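Fakdale Customs House

The Fakdale Customs House is a former revenue building in the river port of Fakdale. It was built for the collection of duties on salt, timber and cloth, and served that purpose until the port closed to cargo. The building is listed as a protected structure — the listing covers the main hall, the weighing yard and the river wall, but not the later sheds.

History

The land was bought from the Turitz estate for a sum of 752 crowns. Work began in September of the following year under the builder Dae-han Hong. The ground plan follows an older toll house on the same plot, parts of which survive in the cellar. After the closure the hall was used as a grain store, then as a school, and stood vacant for a long period. Damp entered through the north gutter and damaged the plaster of the upper floor.

Structure

The main hall is two stories high and is faced in local brick laid in lime mortar. The roof has king-post trusses, 2 of which were replaced in steel during the school period. The river wall is 200 feet long and carries 329 numbered coping stones. The numbers were cut by the masons and run from the downstream end. 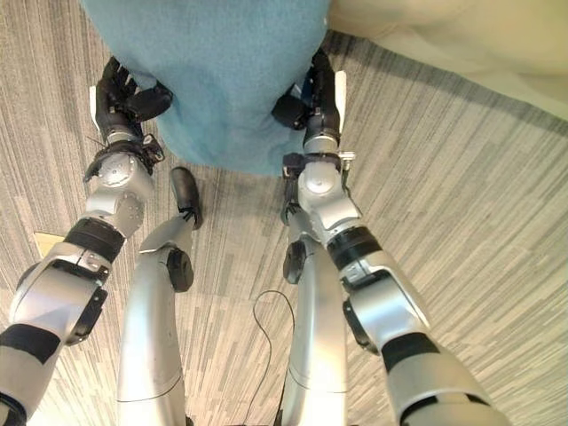
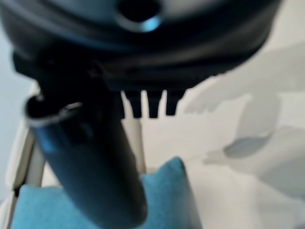
Protection and ownership

The listing was confirmed on 20/03/2019, following a survey by the architectural historian Nadhirah Nair. The owner at that time, the property firm Emeo, had applied to remove the weighing yard. The application was refused and the firm did not appeal. Ownership later passed to the town.

Repairs to the gutter and the upper floor were directed by Kazue Arai. The date of the cellar vaults remains disputed — Nair places them with the toll house, while Kyu-ri Won assigns them to a later rebuilding.

See also

Turitz estate
Fakdale river wall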